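Gripper notebook, June, started 9.10 am

Carrying on with the Plama two-finger against the Flindard. Same arm for both, same Ren controller, wrist camera left where it was. The task is the Linmont one: shoes and shoebox, on the floor.

Flindard first, to get it out of the way. The pads are wide and they don't like going into a shoe opening. Closing force at 57 per cent creased the collar, and at 44 it let go on the way up. I stopped after 5 tries and swapped over.

Plama on by 10.30. Slotted black fingers, narrow when shut. Stroke is 100 mm, enough to get one finger inside the near shoe and pinch the pair together. Force at 44 per cent held. I tried 57 as well and saw no gain, so it's back at 44.

Trouble spots so far:
- cardboard. The wrist camera loses its exposure when the fingers go down between two panels. One side goes pale and the back goes dark.
- wrist cables. They loop out further than I'd like. Need a shorter tie before we try the taller boxes.
- floor glare. The shiny tiles are bad, the beige ones fine. Keep the box on the beige.

Wrist view down among the cardboard, then the head view with both trainers in the grip over the open box.

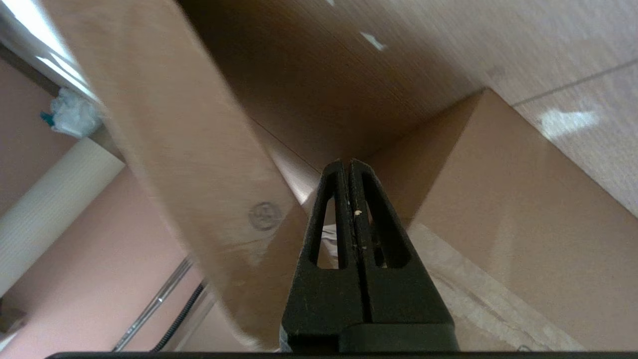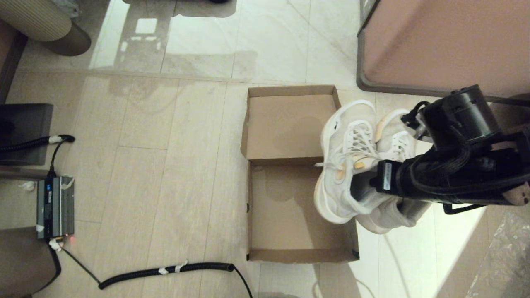
Next is the release. Opening at full speed flicks the second shoe sideways, so I've put in a slower first 5 mm and will run it again after lunch. Tolera wants the same runs with the fingers turned a quarter. Fine, but the camera bracket has to come off for that and I'd sooner finish this set first.

Still to do: log the Ren firmware version, order spare finger screws.

Comments (2)

Tolera Woldemariam
Bracket is two bolts, I'll do it. Can you save the 57 runs as well, even the dull ones?

bench2
Had the same creasing with the Flindard on soft bags. Thinner pads helped a bit.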